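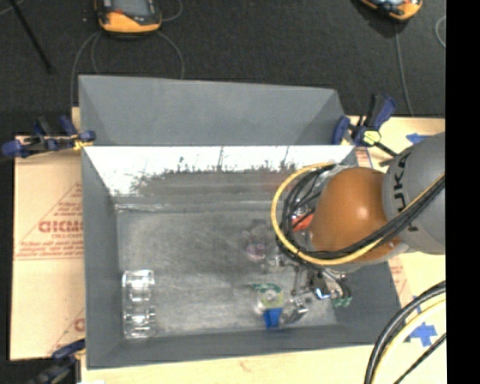 The picking cell at Barberg, with the bin clamped at its corners and the arm over the right side.

Leave the Clamps On

Every visitor to our cell asks when we plan to bolt the bin down properly. My answer is that I don't plan to. Hand clamps are the right way to hold a bin in a cell that changes as often as ours.

We swap bins when the floor gets too scratched for the vision software to find clear plastic. A bolted bin took 15 minutes to change. Then the arm had to be taught the rim again, and people put the job off until the picks got bad. With clamps, one person does it before the morning run.

The usual complaint is drift. It is a fair one. In October we logged 900 picks on the Trukby parts mix and 809 were good. Most of the misses were clear items against shiny metal. I checked the bin position at the end and it had not moved enough to matter.

I would spend the effort on the cables. A loop around a joint looks fine until the wrist turns all the way over, and then it pulls. Run the arm slowly through its full range after any change to the gripper, and watch the loop the whole time. We do it every 12 shifts as well, and I would not go longer.

Bolts make sense on a line that runs one part for years. Ours does not.

Search this site
Enter keywords

Recent posts
Reflections and bare metal bins
What we kept from the Dredell cell
Lumenta lights, one year in
Gripper fingertips: when to replace them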